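Mastton's smallest kitchen gets its worktop back

October edition: Homes and Neighbourhoods

A kitchen worktop in Mastton has been cleared, sorted and put back together, after a stretch in which residents of the Plalinden building agreed that it was a disgrace and that it was somebody else's turn.

The shared kitchen on the ground floor serves 24 flats, none of which admits to owning the toaster oven. The oven stays. So do the mug tree, the dish rack and a wicker basket that survived two rounds of voting. Most of the rest has gone to the cupboard under the stairs, where it will be safe from use until the next clear-out.

The work was paid for out of the building's improvement fund, which stood at 1088 pounds before anyone had bought so much as a drawer handle. Residents had earlier asked for 2000 pounds and a new sink. They were given a brown covering for the worktop and some encouragement.
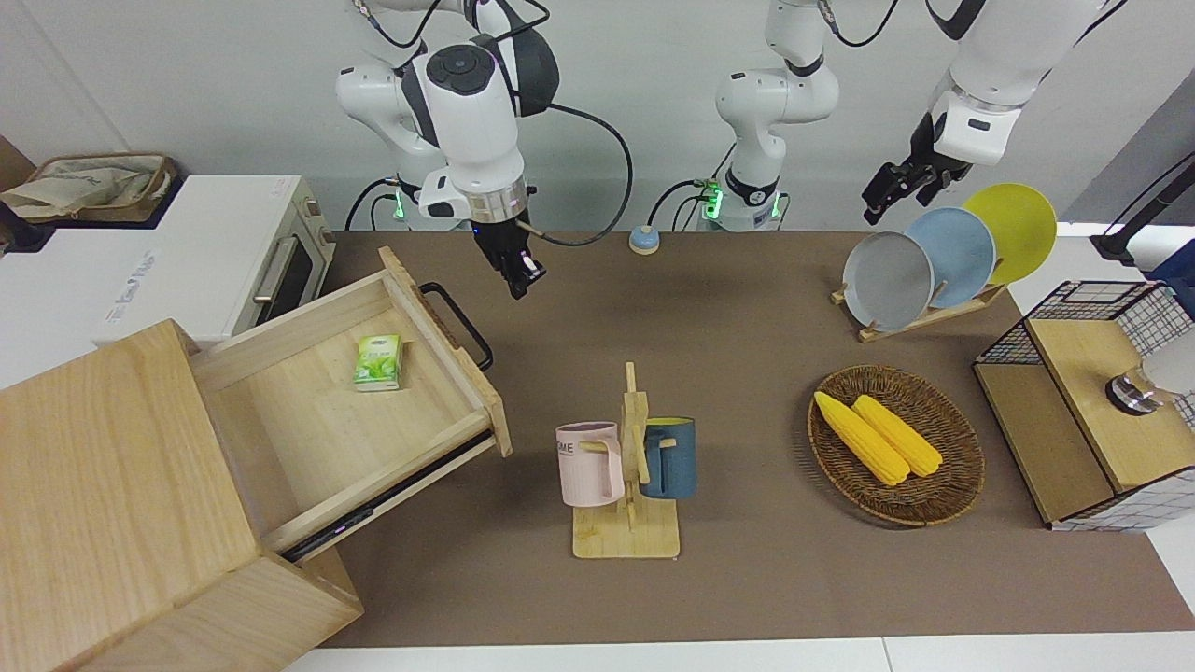 One drawer, one packet

The drawer was the worst of it. Before the clear-out it held takeaway menus, three corkscrews, a bicycle pump and the instructions for a kettle that left the building several tenants ago. It now holds a packet of tissues.

There is some feeling that this has gone too far. A note on the hall board, unsigned and in capitals, asked where a person was supposed to find a rubber band. A second note underneath suggested a shop. The first writer has since come back with a longer note, and the board has had to be extended downwards with a sheet of wrapping paper.

The cabinet is a light wooden one with a black metal handle, and it was chosen over a grey model from Ostermann, the furniture shop on the ring road, after a discussion that outlasted the shop's opening hours. Those in favour of wood said it would look warmer. Those in favour of grey said it would hide the tea. For now wood has it, and tea drinkers have been asked to stand further back.
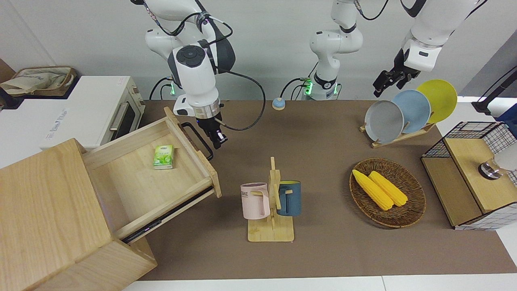 The drawer and its tissues, with two mugs on the tree.

Rules for the new worktop are short. Anything that hangs should be hung, anything that stands in the rack should be stood in the rack, and anything left out overnight becomes the property of whoever gets up first. The last of these was meant as a deterrent. It has been taken up by at least one early riser as a business model, and a good butter dish is still missing.

The mug tree has caused less trouble than expected. It has more pegs than takers at present, with a pale pink mug on one side and a dark blue one with a yellowish inside on the other. The plan had been for each flat to bring a mug down, until it was pointed out that this would need a mug forest. Residents now carry their own up and down the stairs, and the two on the tree are for guests, electricians and people who have forgotten.

Plates were simpler. The old stack of white ones had been chipped into a set of rough coastlines and was retired to the garden, where it is drains for the tomato pots. Its replacements are a grey one, a pale blue one and a bright yellow one, and they live upright in the wooden rack at the right-hand end. 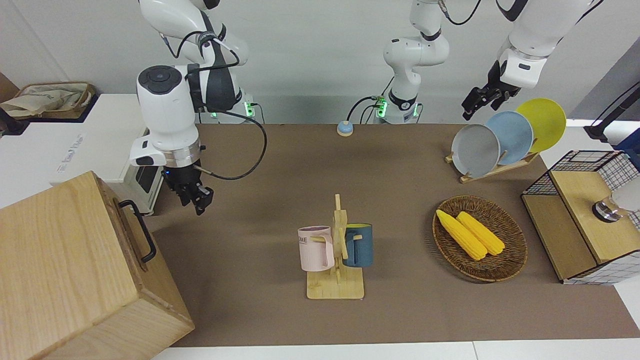 Nobody has yet claimed the yellow plate outright, though it is said to be the first to go at breakfast. A proposal to buy two more yellow plates was defeated on the grounds that people would then want the blue.

The woven baskets have come through without a set purpose. The wicker one on the worktop was put forward for fruit, then for post, then for keys, and each idea was dropped when somebody imagined what it would look like by the end of the month. It remains a basket.

Over by the toaster oven, the beige fabric bag is waiting for a decision of its own. It was brought down for carrying things to the charity shop and has been so useful in that role that there is talk of keeping it. The charity shop, for its part, has asked whether the building could leave it a week or two before the next delivery.
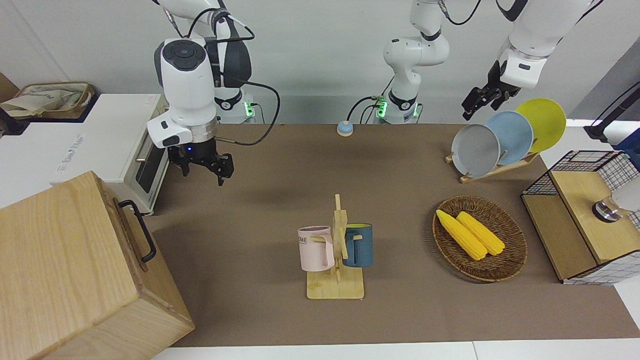 The oven end of the worktop, with the beige bag in its basket.

Plalinden's sister block, Rindirel, across the car park, is said to be watching closely. Its own kitchen has had the same tin of mustard on the windowsill for so long that newer residents take it for a fitting. A joint tidying day was suggested and warmly received by both buildings, each of which offered to supervise.

The remaining money will go on a light bulb for the larder and, if the price is right, a second hook for the tea towel. Residents with views on the hook can leave them on the hall board, where there is a little room left at the bottom. The kitchen is open from seven in the morning, and the butter dish can be returned at any time.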